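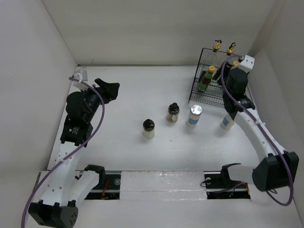 Two-arm cell, bottle and rack task.

Minutes, data collection meeting, July
Project: Marno
Chair and notes: İlker Karabulut

1. Last minutes
Accepted with one fix. The gripper spares were ordered through Sultevix, not Nair.

2. Episode count
234 episodes of the rack task are recorded. Seven were thrown out for missing joint data and six more are waiting on a second look. Nair asked that rejected episodes stay on the server, tagged, until training is finished. Agreed.

3. Start positions
The bottles and jars are being set down in nearly the same spots each time. From the next session operators will change the layout after every third episode and swap the order of the short jar and the taller bottle.

4. Operator pace
Some demonstrations pause for a long time before the grasp. İlker will trim the idle part at the start only — pauses in mid-motion stay in.

5. Labels
Jeltasov wants one sentence per episode, naming the item and where it goes. Old episodes will be relabeled first. Wording for two-handed passes was left open.

6. Next meeting
3 p.m., same room. İlker to bring the first training curves.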